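Thursday, May 13, 2021
Workshop notebook, Curnthorpe print room

Cover test for the summer issue

Proof three came off the press just before lunch and it's gorgeous! Aroha's cover portrait of the Posima singer finally has some depth in the blacks (the last one looked like wet slate), and the orange masthead sings against it. Kept two copies back for the drawer, one trimmed, one not.

Full run is 600. Henryk wants another 100 for the Flestar gig in October, but I'd like to see how the first lot goes before we burn through the good stock. Ask him again once the listings pages are locked.
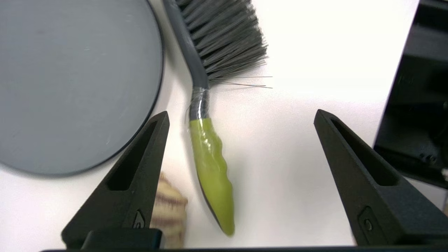 Riso notes

Drum swap went smoothly. Orange first, then black, and leave the sheets overnight between colours – Kristine tried going straight through and got ghosting on the gig guide. Registration drifts by 2 mm towards the end of a stack. Fanning the paper properly helps loads, and so does a smaller pile in the feed tray.

Miłosz's interview with Nowakowski (the band, still just the two brothers) runs long, but it's such a good read that I've given it the centre spread and squeezed the album reviews into three columns. They look better that way, a bit like an old football paper. The bit on recording drums in a stairwell has to stay in!

Still missing: Sławomir's live review, photo credit for page nine, opening times for two of the record shops on the stockists list.

Tried the heavier cream paper for the insert too. Lovely feel, takes the black well, curls a little at the corners. Will press it under the big atlas and look on the next shift.
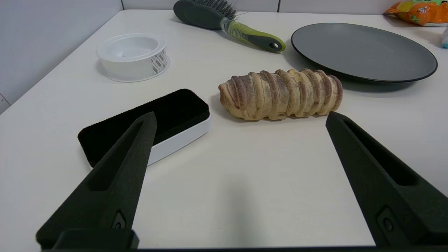 Bread roll, on the white table.

Staples: one box left, order the longer ones.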